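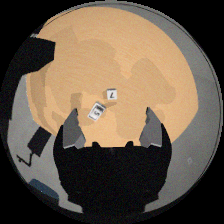

Wrist view from the simulator: gripper open, two marked blocks on the round table.

Cell 2 maintenance meeting — minutes
2023-10-26, small meeting room

Previous minutes agreed, with one correction: the spare finger set was ordered but has not arrived.

1. Gripper fingers
Derkach have sent their service note for the fingers. It says they are good for up to 3264 cycles between checks. The meeting was not convinced. The last pair on the real cell needed shimming at 1559, and the note does not say what load the figure was tested with. Agreed to check every 600 cycles until we have our own numbers.

2. Simulated cell
Ilico's model of the cell was shown on screen. The view from the wrist is wide enough to show the table edge and the floor beyond it. It was asked what this tells us about the real gripper — fingers in a model do not wear, and the model's opening width has never been measured against ours. Ilico say the two match. No measurements came with that claim. Action: measure the real opening at both finger tips and send the figures to Ilico before the model is used to set anything.

3. Shadows
Large shadows lie across the table in the simulated view, including near the blocks. Bretovar's block-finding software is said to cope with this. The same was said about the lamp over the real table in spring, and we ended up moving the lamp. Action: run the software with the lighting changed and log every missed block, including the ones put down to "settings".

4. Wrist cable
Fault 307 came up again after the clip was replaced. Clastix suggest a new cable. Before paying for one, the meeting wants the connector cleaned and the arm run slowly through its full turn with the cover off. Carried over.

5. Any other business
The log sheet still has no column for finger changes. To be added.

Next meeting in November, date to follow.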